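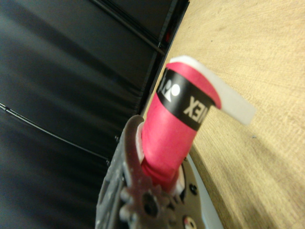

Terico and Misano Bring Back the Pleated Tennis Skirt in a 4-Piece Court Capsule

Designer Xiaoyan Wan returns to the club looks of the late 1970s for a line meant to be worn on and off the court

Terico, the women's sportswear label, will release a four-piece capsule collection with the knitwear house Misano in July. The collection is called Nukis and is made up of a pleated skirt, a sleeveless polo dress, a cable-knit vest and a zip-front warm-up jacket. It will be sold on the Terico website and in Terico stores, with a smaller selection at Misano's own shops.

Nukis is the first joint project between the two companies. Terico designed the skirt, dress and jacket. Misano developed the vest and supplied the ribbed trims used on the other three pieces.

The starting point was the clothing worn at public and private tennis clubs in the late 1970s, when players moved between the court, the clubhouse and the parking lot in one outfit. Wan, Terico's head of design, spent the winter going through old mail-order catalogs, team photographs and club newsletters before making a first sketch.

"The proportions were what I kept going back to," said Xiaoyan Wan. "The skirts were short but they sat high on the waist, and the knits were quite boxy. People put a heavy vest over a very light dress and it looked right. I wanted to keep that and change the fabrics, which were often stiff and hard to wash."

The archive

The design team looked at 3,196 catalog pages and photographs for the project, most of them bought from dealers and estate sales. From these the team pulled 102 garments for closer study, and found examples of many of them to measure and take apart. Several of the details in the finished collection come directly from those garments, among them the flat waistband on the skirt, the narrow placket on the dress and the deep V of the vest.

The pleats took the longest. Earlier skirts were often pressed into shape and lost their crease after a season of washing. For Nukis, the pleats are heat-set and then stitched down for the first few inches below the waistband, so the skirt lies flat at the hip and opens below it. The skirt has built-in shorts with a pocket on each side.

The collection

The pleated skirt comes in white, navy and raspberry. It has a side zipper and a hook closure, and the waistband is lined with Misano's ribbed tape.

The polo dress is cut straight from the shoulder with a low pleated hem. It is made from a light cotton-blend piqué and comes in white and pale yellow. The collar and armholes are trimmed in rib.

The cable-knit vest is the heaviest piece in the group. It is knit in a cotton and wool yarn and finished with striped bands at the neck and hem. The vest comes in cream with navy and raspberry stripes, and in navy with cream stripes. Misano recommends hand washing and drying flat.

The warm-up jacket is unlined, with a stand collar, raglan sleeves and a two-way zipper. It comes in navy only – a white version was sampled but dropped, as the dark trim showed through the front panels.
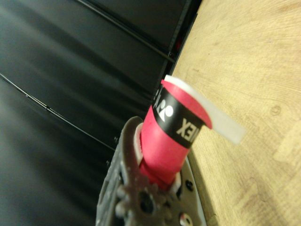
Raspberry red is one of the main colors of the season.

Made for play, styled for the street

Demand for court-inspired clothing has grown steadily at Terico over the past several seasons, and much of it has come from customers who do not play. The company said it wanted to serve both groups with the same garments instead of making a sport version and a fashion version of each.

"We had players in the samples every Sunday through the spring, and we changed things based on what they told us," said Boyang Han, brand director at Terico. "The armholes on the dress were opened up, and the shorts got longer. Then we gave the same pieces to people in our office who have never held a racket and asked them to wear them to work. The notes were closer than we expected."

For everyday wear, Terico is showing the skirt with a button-down shirt and loafers, and the vest over a plain T-shirt with straight-leg jeans. The jacket is shown worn open over the polo dress, with white crew socks and low sneakers. None of the pieces carries a large logo. The Nukis name appears on an inside label and on the zipper pull of the jacket.

Misano said the vest was adapted from a stitch pattern already in its library, which had not been used in several years. The yarn was changed to a lighter weight and the cables were spaced farther apart to keep the front from pulling. The same pattern will appear in Misano's fall line in a long-sleeved version, which is not part of the Nukis collection.

Availability

Nukis goes on sale in July at 9 a.m. online and at store opening time in all Terico locations. Sizes run from XXS to 3X in the skirt, dress and jacket, and from XS to 2X in the vest. Members of the Terico mailing list will be able to order one day early.

Terico stores will offer free hemming on the skirt and dress during the first two weeks of sale. Online customers can use the same service by bringing their order confirmation to any store.

The collection will not be restocked once it has sold out, with the exception of the white and navy skirts, which will move into the permanent line in the fall.

About Terico

Terico designs and sells women's sportswear and casual clothing through its own stores and website.

About Misano

Misano is a knitwear company making sweaters, vests and knit accessories for women and men, as well as trims for other clothing labels.

Samples for editorial use are available in sizes XS, M and XL. Requests for samples, lookbook files and interviews with Xiaoyan Wan should be sent to the Terico press office.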